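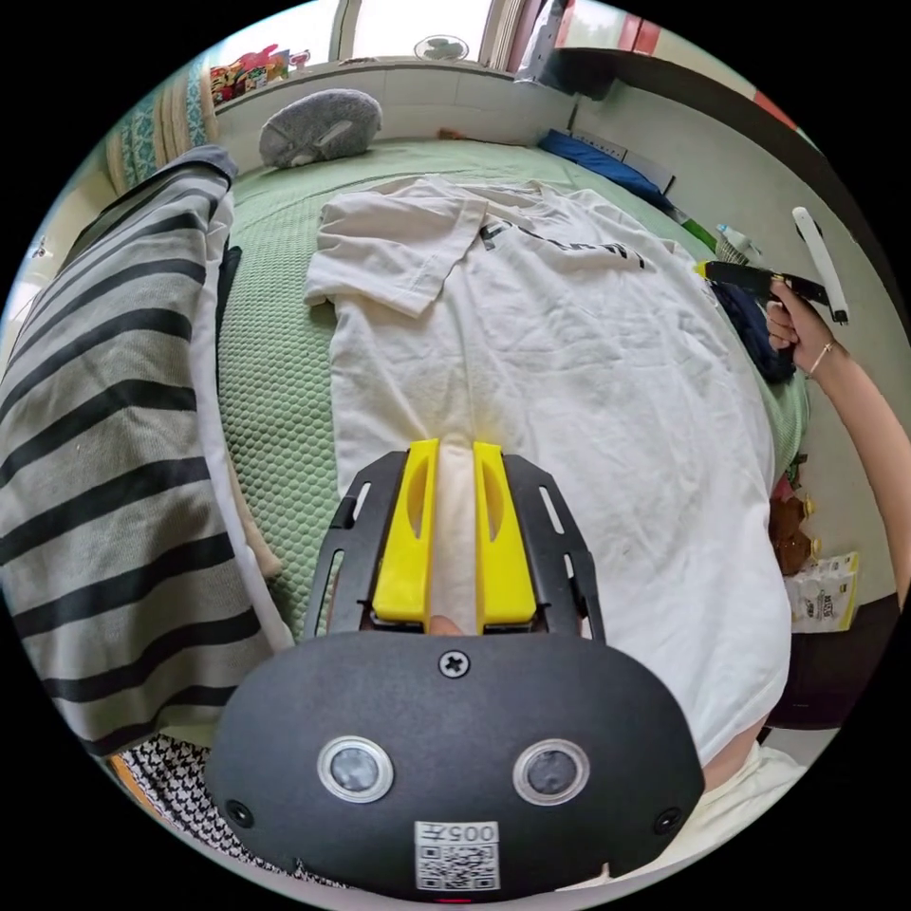
4 min read

Search this module Go

Unit 13: Handling soft things
Notes to go with the demonstration visit, 2018-10-22

These notes cover the visit to Muvside and the short talk that followed it. If you missed the visit, read them with chapter 3 of the course reader. You will need both for the written task at the end.

The visit was about collecting examples of everyday work for a robot to learn from. The job on the day was a white T-shirt, laid out on a bed and handled with two hand-held grippers. No robot arm is used at this stage. A person holds one gripper in each hand and does the work with those, and the movements are recorded so that an arm with the same kind of fingers can be taught from them later.

Most of you have only used the bench arms at Fairclough, where the parts are hard, square and always in the tray. Cloth is different. A block keeps its shape when you pick it up, so knowing where one face is tells you where the rest must be. Lift one corner of a shirt and the rest of it moves in ways that are hard to work out beforehand. It can also end up in far more shapes than we could list.

The gripper has two yellow fingers set in a black slotted frame. Notice how little cloth they can hold at once. A person folding a shirt by hand uses the palm, the forearm and sometimes the chin. With the grippers you have two pinches and nothing else, so each fold has to be broken down into moves that two pinches can manage.
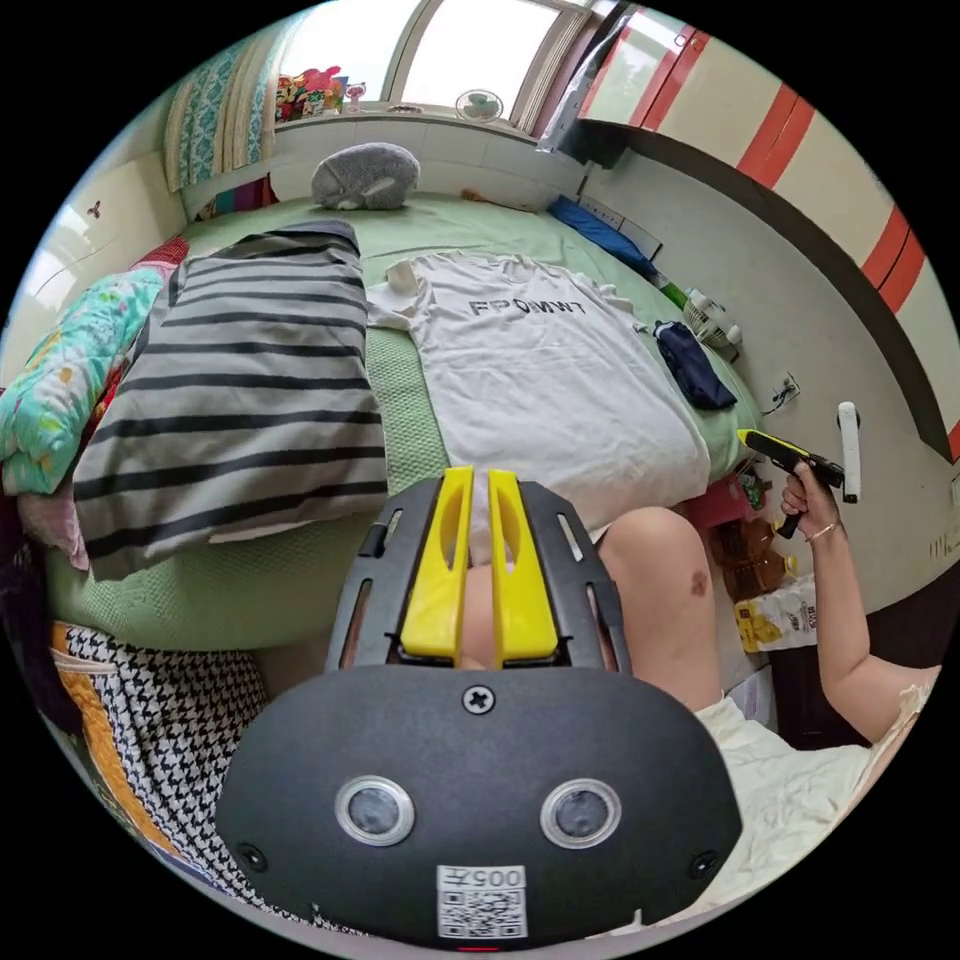 Starting position

The shirt starts flat on the bedspread with the collar towards the window and the sleeves out. Write down the starting position whenever you record a task. A run that starts from a flat shirt tells you very little about a shirt in a heap, and last year several groups mixed the two and could not make sense of their results.

The bed was not cleared first. There were other clothes and a soft toy on it, and the daylight came straight in through the window. On the bench we would call all this clutter. In a home it is the normal state of things, and a machine that only works on a bare table under a lamp will not be much use there. White cloth in bright light is also a fair test for any camera, as the creases can be hard to make out. Dark print on the chest helps a little, because it shows which way up the shirt is and how far it has been pulled.

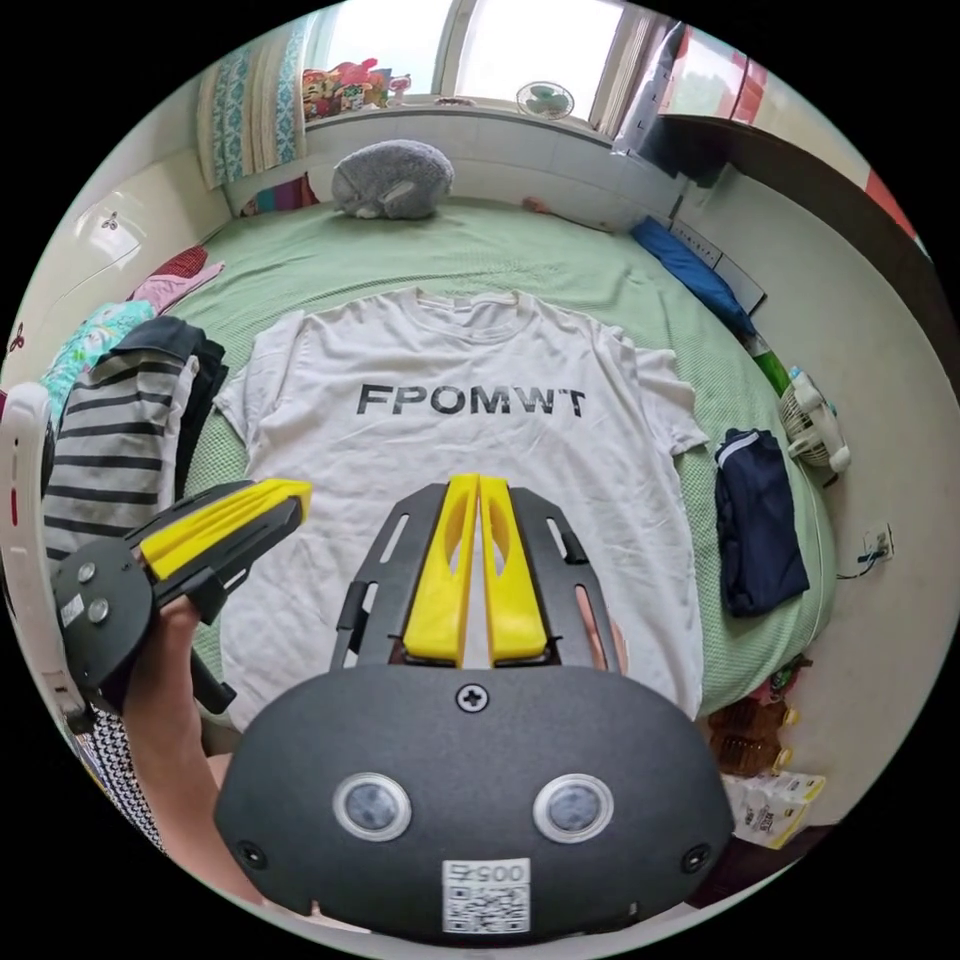

The other point made in the talk was about pace. Beginners rush the approach and then fumble the pinch. It is better to bring the fingers down slowly, close them, wait a moment, and only then lift. A run with a missed pinch in it should be kept and marked as such - do not delete it. Missed pinches are part of the record, and a set of runs with none in it gives a false idea of how hard the job is.

Using two grippers

Some moves need one hand only, such as pinching up a fold or turning in a sleeve. Others need both. To lift a shirt and keep it open you have to hold it at two places and keep some pull between them. With too little pull the cloth sags and the fold line is lost. With too much, one side slips out of the fingers.
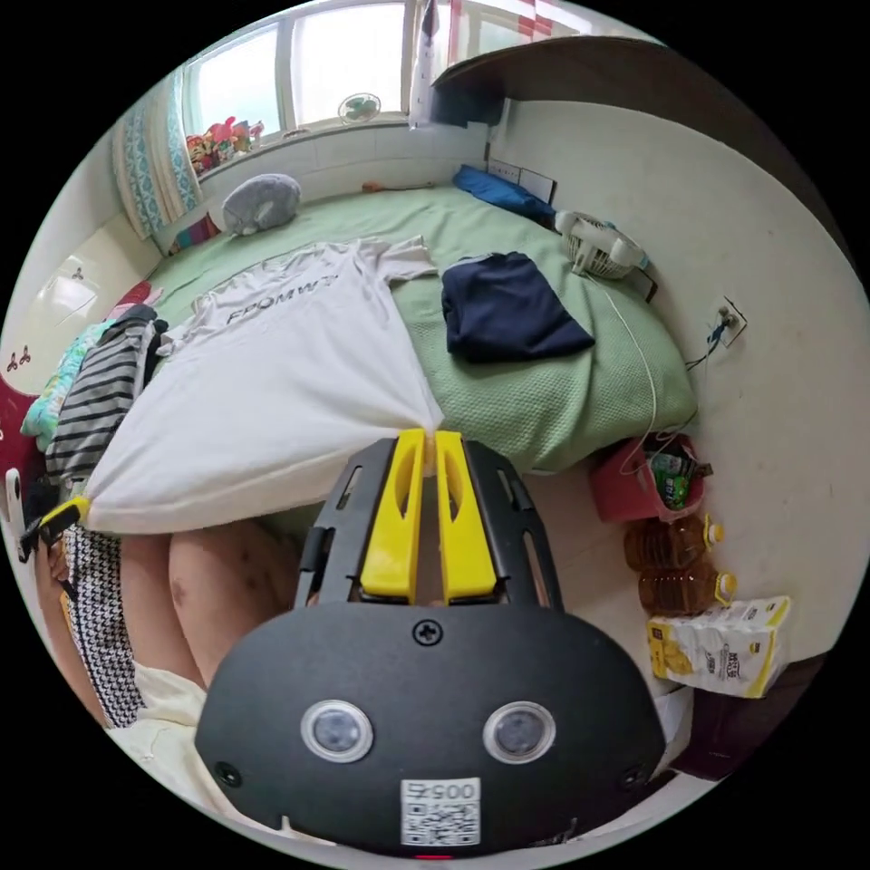 In your own runs, say which hand holds and which hand moves, and whether they change over part of the way through. The Porketti worksheet has a column for this. It is the column most often left blank, and marks are lost there every year.

Figures for the written task

The practice set has 455 runs in it. Of these, 133 are marked as having at least one missed pinch. Work out the share for yourselves and say whether you think it is high or low for this kind of job. There is no single right answer, but give your reasons.

Written task

1. Choose one piece of household linen other than a shirt.
2. Describe its starting position in two or three sentences.
3. Break one fold into moves for two grippers.
4. Say where you would expect a pinch to fail, and why.

Hand in one side of A4. The Werance lab is booked for our own session in March, and the best of the plans will be tried out then. Bring a pillowcase or a tea towel.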